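Looking after the bin-picking cell - speaker notes

Slide 1. Setup
Kadcombe cell, one arm, one gripper, one metal bin on a wooden table. Say up front that the talk covers upkeep only. Pledska did the picking software and has its own slot on Monday.

Slide 2. The bin
The bin is clamped to the table at the rim, orange-handled clamps at the upper corners. Check them before the first run. A bin that has moved 2 mm is enough to spoil the low picks. Blue tape on the table marks corners for the board - leave it alone when wiping down.

Mention that we test with odds and ends: a roll of tape, crumpled foil, a flat metal plate. The foil and the plate are the hard ones for the depth camera. 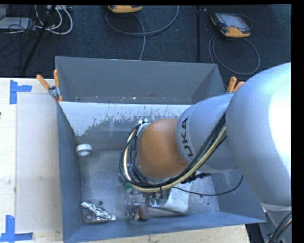 Slide 3. Cables at the wrist
Point to the loop over the orange joint. It needs slack for the full wrist turn, but a low cable can catch on parts in the bin. We re-tie at every 2,000 picks. The last bundle went 1,149 before the outer sleeve split, so Pirzada now asks for a look at 340 as well.

Slide 4. Gripper
Jog the arm up and clear of the bin first. Pendant in hand, slow speed. Check the fittings and the connectors by hand, then run the empty cycle twice.

Questions. If short on time, skip the Kakine log sheet and leave copies by the door.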